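Parquet floor gone dull and gray in the walkway, can I fix it without sanding?

Posted in Floors and Walls, 18 June 2020
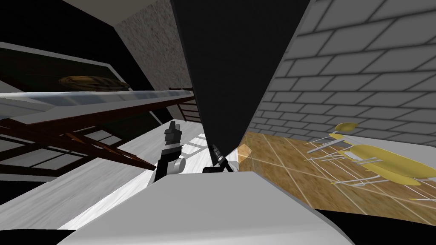

We moved into a ground floor apartment in an older building last August. The living room has oak parquet, the small finger blocks set in squares. Most of it looks fine. The trouble is the strip between the hall door and the kitchen, where everyone walks. It has lost its shine and the wood has a grayish look that doesn't come off with mopping. Close to the kitchen there are also 2 blocks that click when you step on them.

What I know so far: the previous owner left a folder with some receipts. One is for a floor finish from a company called Wutemari, but it only says "floor finish, satin" and I can't find a date on it. I don't know if it's a varnish or an oil. The building went up 60 years ago and I'm told the floor is original. I have no idea how many times it has been sanded.

What I have tried: warm water with a little dish soap, then a bottle of Shirazi floor polish from the hardware store. The polish looked good for a week and then turned patchy, and now the strip shows footprints. I may have made it worse.

I would like to avoid renting a sander. We have a toddler and a lot of furniture, including a bookcase that is screwed to the wall, and the dust would be a problem. I also don't want to pay for a full refinish if the floor only needs it in one place. The walkway is 18 feet long and maybe a yard wide.

Is there a way to clean this up and put a new coat on only that part? And do the loose blocks need to come up first, or can I leave them?

Thanks.

pineandpaste

oldmill_floors

I refinished floors for a living until my knees gave out, and parquet was most of what I did.

First you need to know what is on there. Pick a spot inside a closet or under a radiator, where the finish is in good shape and there is no polish on it. Put down a few drops of water and leave them for ten minutes. If the water sits in beads and wipes off clean, you probably have a varnish (polyurethane or similar). If the wood darkens under the drops, you have oil, or wax over oil, or almost nothing left. Then do the same on the gray strip. I expect it will darken there whatever the closet does. Gray wood usually means the finish has worn through and dirty mop water has been getting into the grain.

Second, the polish has to come off before you do anything else. No finish will stick to it. Use a polish remover made for wood floors, as little liquid as you can manage, and wipe it up as you go. Don't flood it. Those little blocks are glued down, and in a building that age the glue may be the black kind. Water getting in between them is how they come loose.

About the black glue: if you lift a block and find black adhesive under it, leave it alone. Don't scrape or sand it. Some of the old black adhesives and the tiles they were used with contained asbestos, and the only way to know is a lab test. Your blocks may be on something else entirely, but check before you go at it with a scraper.

Now your actual question. If it is oil, you are in luck. You can clean the strip, rub it lightly with a fine pad, and put on new oil only where it is worn. It blends in pretty well after a couple of months. Hang the rags up outside to dry flat when you are done, or put them in a metal can full of water with a lid. Oily rags in a pile can catch fire on their own.

If it is varnish, and the surface is only scratched, you can scuff it and put a fresh coat over it. But you need to coat the whole room, wall to wall. A patch in the middle will show an edge, and the edge will peel. And if it has gone down to bare gray wood, a new coat just seals the gray in. That part needs to be sanded, and there is no product that gets around it. People will try to sell you one.

Ask whoever you hire how much wood is left above the tongue, if there is a tongue. Finger parquet that age is often thin, 7 or 8 millimeters to start with, and every sanding takes some away. A pro with a good vacuum hookup makes a lot less dust than a rental machine.

Loose blocks get fixed before any sanding or coating. Number them on the back with a pencil so they go in the same way around.

kettle_and_twine

I used Zaston on mine and it came up great. One bottle did the whole room. Didn't bother finding out what was on there before.

third_floor_left

I had nearly the same floor and the same gray path, from the front door to the kitchen -- so I'll just say what I did.

Mine was varnish. I got two quotes for sanding the room. One company, Notirar, came out and looked before giving a price, and the other quoted over the phone and then wanted more when they saw the parquet. I'd insist on a visit. The work took 2 days plus drying time, and we stayed with family. They used a water-based finish, so the smell was mild, but they still told us to keep rugs off for a couple of weeks.

For the bookcase, they sanded up to it and did the edge by hand. It's a shade darker under there and I don't care.

Until you decide, a runner over the strip will stop it from getting worse. Get a pad without rubber backing, as rubber can stain the finish. Stop using dish soap too. I used it for years and it leaves a film that holds dirt. A barely damp cloth is enough most weeks.

I wouldn't put the Zaston stuff on top of the polish you already have. Get the old layer off first, whatever you choose.

pineandpaste

Did the water test this morning. It beads in the closet and soaks in right away on the strip, so I guess it's varnish and it's worn through. I'll put a runner down for now and start calling for quotes. I haven't lifted the loose blocks and I'll leave them for whoever comes to look.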